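Die Montage

Wendy Kershaw glaubte nicht an Anleitungen. Sie glaubte auch nicht an Möbel, die in einer flachen Tüte geliefert wurden, und schon gar nicht an Läden, in denen man für so etwas anstehen musste. Trotzdem lag der Hocker jetzt bei ihr im Flur, in Teilen, zwischen den Gummistiefeln und dem Altpapier.

»Mimell«, las sie laut vor. »Was soll das heißen, Mimell?«

»So heißt der Hocker«, sagte Bautista.

»Ein Hocker heißt Hocker.«

Bautista Ojeda wohnte seit September im Zimmer über der Küche und hatte die Angewohnheit, Dinge anzuschaffen, die angeblich fehlten. Erst die Lampe, dann das Brett für die Gewürze, jetzt das. Vierzig Jahre lang hatte Wendy auf dem Rand der Badewanne gesessen, wenn sie sich die Strümpfe anzog, und sie war kein einziges Mal hineingefallen. Einmal vielleicht. Das hatte aber mit dem Telefon zu tun gehabt.

»Dreihundert Pfund trägt der«, sagte er und hielt ihr den Zettel hin.

»Englische Pfund?«

»Steht nicht dabei.«

»Dann trägt er gar nichts.«

Sie setzte die Brille auf und nahm den Zettel doch. Zwei Seiten, keine Wörter, nur ein lachendes Männchen ohne Haare, das die Beine in den Sitz steckte, als wäre das eine Freude. Auf der Rückseite noch einmal das Männchen, diesmal mit einem zweiten Männchen. Offenbar sollte man sich für die Beine jemanden dazuholen. Wendy fand das verdächtig. Wer für einen Hocker zwei Leute braucht, dachte sie, der hat entweder einen schlechten Hocker oder schlechte Leute.

Joanne Goodall von gegenüber hatte denselben gekauft, bei Kolberg, im Angebot. Joanne behauptete, er halte. Joanne hatte auch behauptet, der Klempner komme pünktlich, und von dem Teppich aus dem Katalog hatte sie geschworen, er fussele nicht. Auf ihr Wort hin hätte Wendy sich nicht einmal auf eine Parkbank gesetzt.

»Halt mal fest«, sagte Bautista. Er kniete schon.

Sie hielt fest. Das erste Bein ging hinein, mit einem Geräusch, das ihr nicht gefiel. Das zweite auch. Beim dritten musste er drehen und drücken und sagte etwas auf Spanisch, das sie zum Glück nicht verstand.

»Es gehört auf die andere Seite«, sagte sie.

»Die sind alle gleich.«

»Das sagt das Männchen.«

Er zog das Bein wieder heraus, betrachtete es von beiden Enden und steckte es genauso wieder hinein wie vorher. Diesmal ging es. Wendy sagte nichts dazu. Sie hatte eine Meinung, aber die konnte warten, bis etwas brach.

Als er fertig war, stellte er den Hocker mitten in den Flur und trat zurück. Weiß war er, und neben dem alten Schirmständer sah er aus wie jemand, der sich in der Hausnummer geirrt hat. Bautista drückte mit der flachen Hand auf den Sitz. Dann mit beiden Händen. Dann setzte er sich, hob die Füße vom Boden und breitete die Arme aus.

»Und?«

»Du wiegst ja auch nichts«, sagte Wendy.

Sie ging in die Küche und setzte Wasser auf. Durch die offene Tür konnte sie ihn sehen, wie er da saß, ein wenig wippte, wieder aufstand und den Hocker ins Bad trug. Er stellte ihn neben die Wanne, rückte ihn näher ans Waschbecken und wieder zurück. Dann war es eine Weile still.

»Er wackelt«, rief sie.

»Der Boden wackelt!«

»Der Boden hat noch nie gewackelt.« Das stimmte nicht ganz — hinter der Tür war eine Fliese locker, seit Leanne Bainbridge dort die Waage hatte fallen lassen —, aber das brauchte er nicht zu wissen.

Den Tee tranken sie im Stehen. Bautista erzählte von einem Regal, das er gesehen hatte, Kekenero hieß es, schmal, genau richtig für die Nische neben dem Ofen. Wendy sagte, die Nische sei genau richtig für eine Nische. Er lachte und spülte seine Tasse ab, und dann ging er zur Arbeit.

Sie wartete, bis unten die Haustür fiel. Im Bad legte sie zuerst eine Hand auf den Sitz, dann kippte sie den Hocker um und sah sich die Unterseite an, Bein für Bein. An jedem zog sie. Keines kam ihr entgegen. Sie stellte ihn wieder hin, schob ihn mit dem Fuß von der lockeren Fliese weg und setzte sich, vorsichtig, die Hand am Wannenrand.

Der linke Strumpf ging leicht. Beim rechten ließ sie den Wannenrand los.

»Na ja«, sagte sie zu dem Hocker. »Abwarten.«

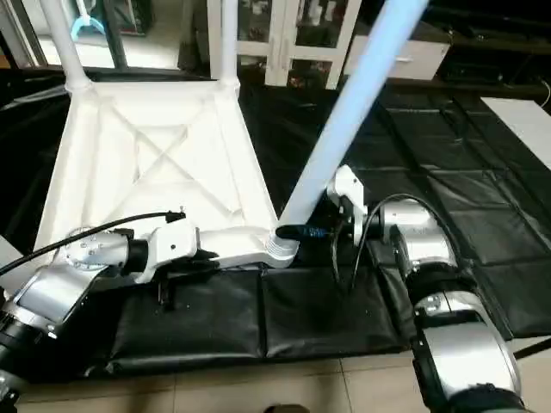 Die Nische

Das Regal kam trotzdem. Es lehnte am Abend neben dem Ofen, noch im Karton, und Bautista tat so, als hätte er es selbst gerade erst bemerkt.

»Nur zum Anschauen«, sagte er.

Wendy ging den Zollstock holen.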